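Início | Edições | Hardware | Oficina | Assinaturas | Contacto

Maio -- texto de Lise Desjardins

A segunda vida da pasta térmica

Entre o processador e o dissipador existe uma folga que o olho não distingue. As duas superfícies metálicas, mesmo polidas, tocam-se apenas nos picos da rugosidade, e o resto é ar, mau condutor. A pasta térmica preenche esses vazios. A sua degradação é lenta e, na maior parte dos computadores de escritório, passa sem registo até a ventoinha começar a trabalhar no regime máximo com uma folha de cálculo aberta.

Frans Verbruggen mantém o parque informático da Timmermans, uma distribuidora de material eléctrico. Durante anos substituiu máquinas por lentidão. Quando passou a ler as temperaturas antes de autorizar a compra, encontrou processadores a reduzir a frequência por sobreaquecimento. «O disco estava bom, a memória estava boa. O dissipador já não dissipava», resume.

O mecanismo mais comum tem o nome inglês de pump-out. A cada ciclo de aquecimento e arrefecimento, o encapsulamento e a base do dissipador dilatam em proporções diferentes, e o movimento empurra o composto para a periferia. Em paralelo, a fase de silicone migra e deixa para trás uma carga de óxidos cada vez mais seca. O resultado é uma camada irregular, com zonas nuas no centro -- precisamente onde a densidade de calor costuma ser maior.

A viscosidade conta mais do que a condutividade impressa na embalagem. Um composto fluido espalha-se bem e escapa cedo; um composto denso resiste melhor aos ciclos, mas exige pressão de montagem uniforme. Keabetswe Mokoena, que formula compostos na Rullon, desconfia dos valores de catálogo: são medidos com espessuras e pressões que nenhuma placa-mãe reproduz. 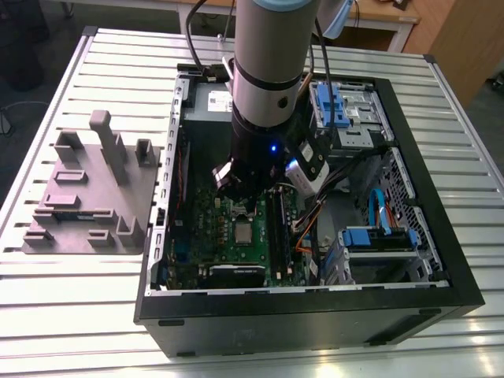 O procedimento

Deita-se a caixa de lado, com a placa-mãe na horizontal, para que o peso do dissipador não force o encaixe. Convém aquecer a máquina durante alguns minutos antes de a desligar da corrente, pois o composto endurecido cede melhor morno. O dissipador roda-se ligeiramente antes de ser levantado. Puxado a direito, pode arrastar o processador consigo nos encaixes de pinos.

A limpeza faz-se com álcool isopropílico e um pano sem pêlo, até o pano sair limpo. Para processadores de tamanho corrente, uma porção central do tamanho de uma ervilha basta. Os parafusos apertam-se em cruz, em passagens sucessivas.

O excesso é menos grave do que se diz. Sob pressão, o composto sobrante sai pelos lados e a camada final pouco muda, embora uma pasta electricamente condutora exija outra cautela.

Intervalos

Cor Kuipers, responsável técnico da oficina Wernance, troca a pasta de 4 em 4 anos nos postos de trabalho e deixa os portáteis ao critério da temperatura. Na Hiren, onde as máquinas trabalham 20 horas por dia, Frans Dijkstra optou por almofadas de mudança de fase, sólidas à temperatura ambiente e fluidas em serviço. Custam mais e quase não migram. Ao fim de 8 meses, as leituras mantinham-se iguais às do primeiro dia.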